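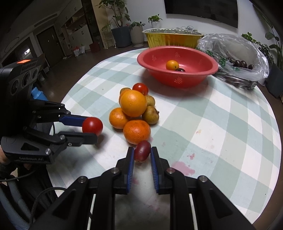

The Irero dryer is the one I sell the most of and the one I use at home, so you'll have to forgive me if I go on a bit. It's a box with a door on the front, a fan at the back, and shelves you slide in and out like oven racks. I started out with one of those stacking tower things where the bottom tray turns to leather while the top tray is still thinking about it, and I spent two summers shuffling trays at midnight. Never again! With the fan at the back, the air goes across every shelf and things come out much more even. You still have to use your head, though. A dark red grape and a cherry tomato like the ones over the checked cloth are both small and smooth and look like they ought to take the same time, and they don't. Cut the tomato in half and it'll be done long before a whole grape has given up, so put them on different shelves and plan to pull the tomatoes first.

Home Dryers Jars & Lids Spare Parts Recipes Shipping Contact Cart

What you get

The dryer itself, the full set of steel shelves, a fine mesh liner for small stuff (peas, herbs, blueberries that shrink and fall through), one solid sheet for fruit leather, and a drip tray that lives at the bottom. The cord is longer than the old model's, thank goodness. The door comes off for washing, and you lift it straight up, don't yank it toward you. I have sold a surprising number of replacement hinges to people who yanked.

The price is $448 with the shelves included. I know that's real money. If you only want to dry a bunch of mint every fall, please hang it from a nail in the kitchen and keep your cash. But if you have a garden, or a neighbor with a garden, or you can't walk past a flat of bruised peaches at the market, it starts to make sense pretty fast.

How mine has held up

I keep a cheap plug-in timer on my own machine, and it says 3,261 hours as of this week. In that time I've replaced the fan filter (often), the door seal (once), and a knob that I broke myself by catching it with my hip. The heater is original. The shelves have gone a little brown at the corners where plum juice baked on, and I've stopped fighting it.

The noise is a steady hum, a bit lower than a range hood on its middle setting. I run it in the laundry room with the door shut and can't hear it from bed. My last house had an open kitchen and I could hear it from everywhere, so think about where you'll put it. It needs a hand's width of space behind it for the air intake. Don't push it flat against the wall, and don't put it on the carpet either, please.

Things I've learned the slow way

Grapes need help. The skin has a waxy coat that keeps the water in, and whole ones will sit there for more than a day looking smug. Dip them in boiling water until you see the skins just start to split, then cool them fast in ice water and roll them on a towel. Or halve them and lay them cut side up. Halved is quicker, whole tastes better, and I go back and forth on which I like. Seedless only, unless you enjoy crunching.

Tomatoes want salt. Just a pinch over the cut side, and leave them on the counter for a bit before they go in. Blot, then load. I take mine to the point where they bend without being sticky, and the ones that are going in the pantry I take further, until they're properly crisp. Anything still bendy goes in the freezer. Oil is a whole other subject and I'd rather you read the safety sheet on home-dried tomatoes in oil before you ask me about it.

Apples are the easy one. Start there if you're new! Slices about as thick as a pencil, a quick dunk in lemon water, and go. The kitchen smells wonderful and you can't really ruin them.

Bananas look terrible and taste great. Moving on.

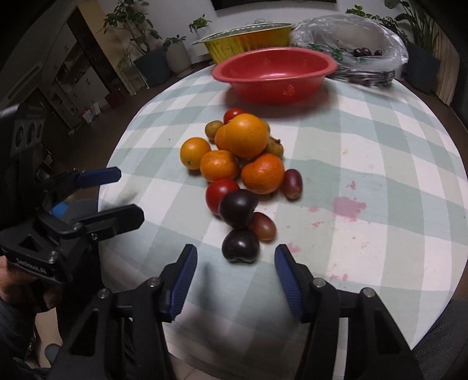 Can I dry fruit and vegetables in the same load?

Most of the time that's fine, as long as they like the same temperature and neither one is smelly. Grapes with apples, tomatoes with zucchini, all good. Keep onions, garlic and hot peppers in a load of their own, or your raisins will taste like salsa.

Which one should I order?

The Irero comes in the regular size, the one on this page, and there's also the Ankrah, which is narrower and sits under a cabinet. I like the Ankrah for apartments. Its fan is smaller and it takes longer on wet fruit, so if peaches and tomatoes are your main thing, go for the Irero. Shelves do not swap between the two. I wish they did.

Spare liners for both are made by Stuvatitz, and I keep them on the shelf all year. I've tried the cheaper ones and they curl up at the edges after a few washes and let all the little bits slide off.

Shipping and the warranty

Everything goes out from the shop in Heneck. We're up at 2,821 feet and the road gets bad some weeks in December, so if you're buying for a gift, please order early and don't count on me to beat the snow. The warranty is two years on the heater and fan, one year on the door and shelves. Keep the box for the first month. If it turns up with a dent, send me a picture of the dent and a picture of the carton before you plug it in.

Page last updated Oct 23, 2022. The old beige color is gone for good, only the gray is left.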